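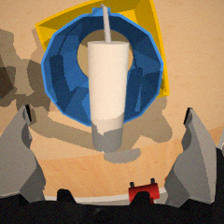 Wrist view in the Kondine simulator, with a straw tumbler between the open fingers and a blue container beyond.

Claltik is a method for training robot arms on simulated tabletop tasks and then running the resulting controller on a real arm. It was developed at the Nigatu laboratory by a group led by Jamila Samarakoon and first presented in November. Its central claim is that a controller trained on deliberately varied lighting needs very little real-world practice. The claim has been repeated more often than it has been tested.

Method

The controller learns from 300 demonstrations recorded in Kondine, a rendering package that redraws each demonstration under different light. Shadows are moved, deepened or overlapped between versions, while the path of the arm stays the same. The authors argue that this stops the controller from treating a shadow's edge as the edge of an object. They did not compare it with the cheaper option of altering brightness and colour after rendering.

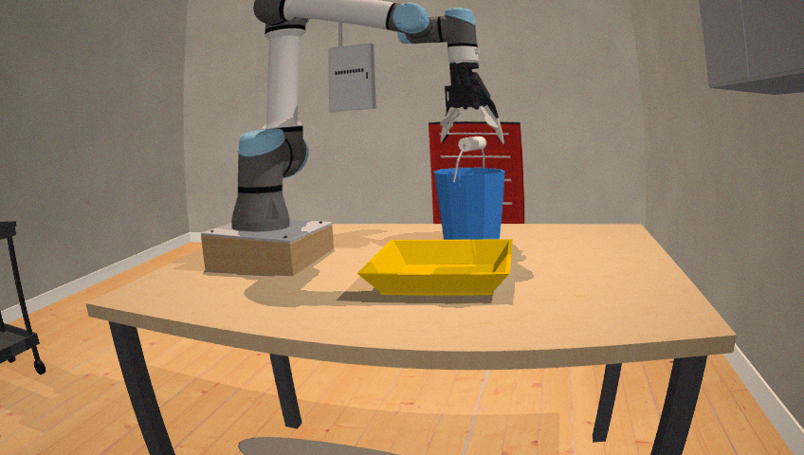

Room view in the same simulator, arm over the bucket.

Handles are the weakest part of the published results. Claltik was scored on 17 tasks, and the five that involved grasping a handle or grip had the lowest success rates. The bucket is a fair example of the difficulty: its wire handle is thin and pale, and the short white grip at the top leaves the fingers a small target. Samarakoon has put the failures down to camera resolution - a reasonable guess, but no test at higher resolution was reported.

Reception

An outside group using the Destemance task set tried to repeat the work and matched the original scores on nine tasks. It noted that the simulated handle behaved as a rigid part, so success on it says little about a real bucket. A revised version of the paper, dated 4/2/25, softened the wording on real-world transfer but left the scores unchanged. The demonstrations have not been released.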